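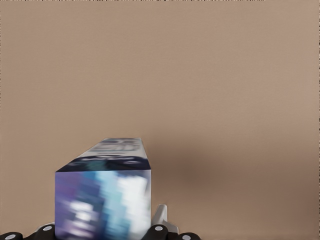
How a Robot Learns to Hold Things

Published by the Okirbridge Learning Office, 3 November 2018

A robot does not know how to pick up a box until it has been given examples. At Okirbridge, the Flastano project gathers these examples inside a computer. The walls, the boxes and the robot's hand are all drawn by the machine, so a box that is dropped cannot be damaged.

Each attempt is called an episode. A person guides the hand while the computer stores pictures of the view and a note of every movement. The project has stored 534 episodes so far. Of these, 484 are used for teaching. The others are kept back as a test – the robot never studies them.

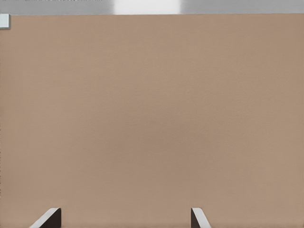 Young Readers' Series, Issue 70, page 4

The hand has fingers that can stand wide apart, with nothing between them, or close on an object. The learning system needs pictures of both. It compares what the fingers can see with what the person did next, and slowly finds a pattern.

Words to know
Episode: one attempt, from start to finish.
Gripper: the part of a robot that holds things.
Simulation: a pretend place made by a computer.

Contact the Learning Office, Okirbridge | © Flastano 2018 | Back to top
155 shares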